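11/11/2020
Colour solutions, bench by the window side

Continued from the page of September. Today I used the clear racks again, the ones with the red printed labels (A row at the back, B row in front). Védís Blöndal asked that we write the position by its label and never "second from left", so from now I do this.

Dye stock is the Pirnetti food colours, diluted in 400 ml of tap water. Orange-red was too strong with 5 drops, I made it again with 2. The green is good as it is. For the blue I am not satisfied, in a small volume it looks darker than on the Lodar colour card. To check next time.

Tare of the beaker: 218 g. Please do not write on the glass, we lose the tare when somebody cleans it with acetone.

Paper cups are for waste and for the small plastic cups. Do not drink from them, also if they look clean. Jin tubes stay without cap while they stand in the rack. The caps go in the drawer, and I found there also caps from Stosotcombe, which have other thread and will leak. I put them in a separate bag.

To do: order more tubes, wipe the racks with a soft cloth only (the acrylic scratches), new blue. 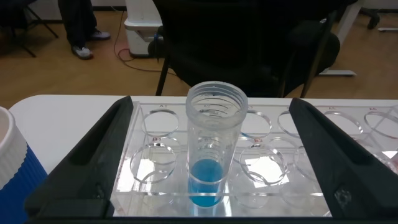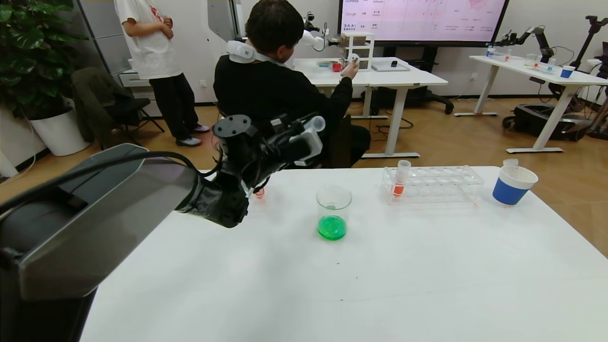
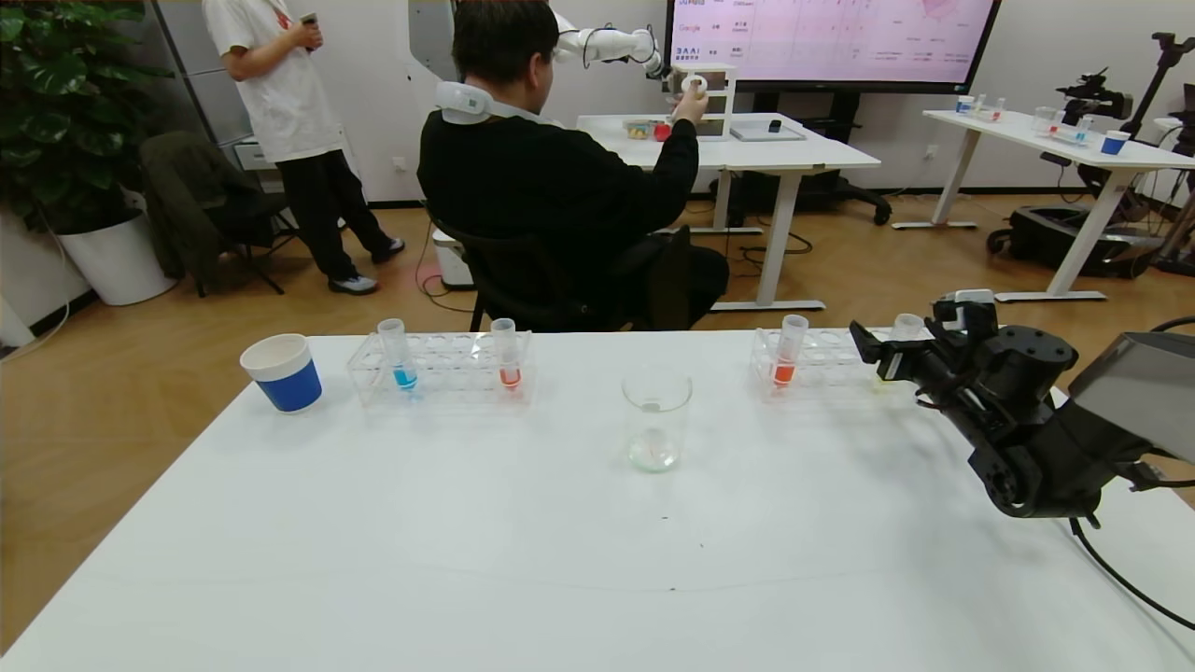
Clear rack in all three; green solution in the beaker in the second, blue and orange-red in the tubes at left in the third.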